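Wukamgate Forum > Handheld Grippers > Rules and good practice
Topic: Drawers, bins, reset rules. What do you hold people to?

cliffcormier
ok need input before we reprint the wall sheet. Current rule at our place is "reset station to start state between takes." That's it, that's the whole rule. Everybody reads it diffrently. One crew closes every drawer, wipes the counter, straightens the trash. Next crew leaves all that alone and only puts the target object back. Then the reviewers bounce half of it and I get the emails.
What do you have in writing? Short please.

jytte_v
Ours says 3 things. Target object back on its spot. Doors and drawers the way the task card says. Anything not on the card, leave it.
People forget the last one. Somebody always tidies.

ingvarlax
Disagree with leave it. If you never touch the clutter you get the same clutter in every take. We shuffle the countertop every 6 takes, whoever is on the gripper does it. Not hard.

jytte_v
And do you log the shuffle?

ingvarlax
Not always no

jytte_v
Well.

cliffcormier
lol. ok but what about shoes, laptops, peoples stuff. Do you allow personal things in the room at all?

thorey.vidalin
Personal things yes, screens no, unless locked. A laptop can be open if the screen is off or on the lock page. We had a calendar readable in a whole batch and that was a long week. Badges go in a pocket. Mail never comes in.
Shoes I don't care about.

hundov_ops
Shoes on the floor fine. Shoes on a table is a house rule problem not a data problem. Keep those lists separate or nobody reads either one.

ingvarlax
Agree with that. Our sheet got to two pages and it was half kitchen manners

auðurb
Can we talk about bystanders since that's the one that matters more to me. Rule where I am:
- everyone in the room signs, incl. people only walking through
- faces get blurred before anyone outside the team opens the file
- if someone who hasn't signed walks in, stop the take, say it out loud, throw the take out
Signing does not replace blurring. Had that argument 2 times already this month.

cliffcormier
We blur, but for background people far off we let it slide. They're tiny.

auðurb
Tiny is not a rule. Who decides what tiny is? And the lens is wide, you pick up the far end of the room whether you meant to or not. Either they signed or the take goes.

ingvarlax
That's a lot of takes thrown out for someone who's a handful of pixels

auðurb
Then put tape on the floor and keep people behind it. Cheaper than arguing with me

thorey.vidalin
We do tape. Works ok. Put it on the door side too.

jytte_v
Going back to markers. Please add: check the printed markers before you start, flat, clean, no curl, no fingers over them. More bad takes from a curled corner than from any drawer. And look at the pads. If the foam is torn swap it, don't glue it.

cliffcormier
who signs off the pads at yours? operator or lead

jytte_v
Operator looks, lead initials. 2 sets of initials if its a new person's first shift.

hundov_ops
Overkill imo. Operator is enough. Lead ends up signing a stack at lunch without looking, seen it.

jytte_v
Then talk to your lead.

ingvarlax
Cliff are you doing the open drawer as start state or end state? Your card says "drawer open" and nothing else

cliffcormier
Thats a fair hit. Will fix the wording. Card will say START: and END: on separate lines from now on. Posting the draft below, tear it up.
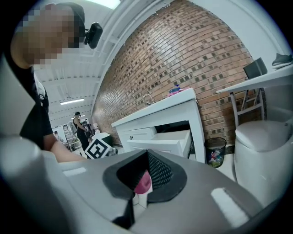

Traltescombe, May

DRAFT, Hinojosa room, gripper rules

Before: markers flat and clean. Pads checked by operator. Drawer and door set to START line on card. Laptop screens off or locked.

During: signed people only, near or far. Unsigned person comes in, stop and say so. Keep your free arm off the marker. Don't kick the wastebasket back into place mid take, leave it.

After: object back on its spot. Counter stuff stays put unless the card says shuffle, and then you write down that you shuffled (ingvar). Don't empty the trash between takes.

All faces blurred before files leave the team. No size exception, auður wins that one.

House stuff like shoes goes on the other sheet.

Still open: lead initials on pads, yes or no. Jytte and hundov can fight it out, I need wording by the end of May.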